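Why Food Comes in Clear Plastic
Serker Science Pages for Young Readers

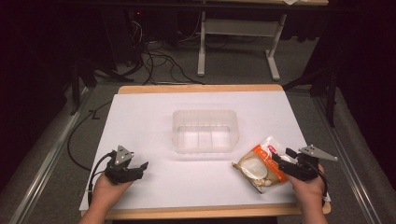

Food packaging has two main jobs. It keeps food clean, and it slows down the changes that make food go stale or spoil. Clear plastic does both jobs while letting you see what you are buying.

What is plastic made of?

Plastic is made of very long molecules called polymers. A polymer is a chain of small units joined end to end. Different units make different plastics. Some are soft enough to crumple in your hand. Others hold their shape and can be molded into boxes and cups.

Why is some plastic clear and some cloudy?

Light passes straight through a material if nothing inside it or on its surface sends the light in a new direction. Smooth, even plastic lets most light through. If the surface is slightly rough, the light scatters and the plastic looks frosted. A material that lets light through but blurs what is behind it is called translucent.

Why do wrappers crinkle?

A wrapper is a thin film. When you bend it, the film does not fold smoothly. It snaps from one shape to another, and each snap makes a small click. Many clicks close together make a crinkling sound.

Why do boxes have ribs?

A flat sheet bends easily. A sheet with ridges is stiffer. You can test this with paper – lay a flat sheet across two books and put a coin in the middle. Then fold the paper back and forth like a fan and try again. The folded sheet holds more weight. Ribs in the wall of a plastic box work the same way. A thick rim also helps the box keep its shape.

How is a wrapper closed?

Many wrappers are sealed with heat. Two layers of film are pressed together for a moment until they soften and join. Other bags are gathered at the top and held with tape, a clip or a label.

Try it: put one cracker in a closed container and leave another on a plate. Wait one day. Break each one and write down which is crisper.

Text: Seija Manninen. Checked by Kevin Fahy.

More to read
Why Bread Goes Stale
How Labels Stick
What Happens to Plastic After the Bin

We use cookies to remember your reading level. Accept | Settings

Contact Serker | Back to top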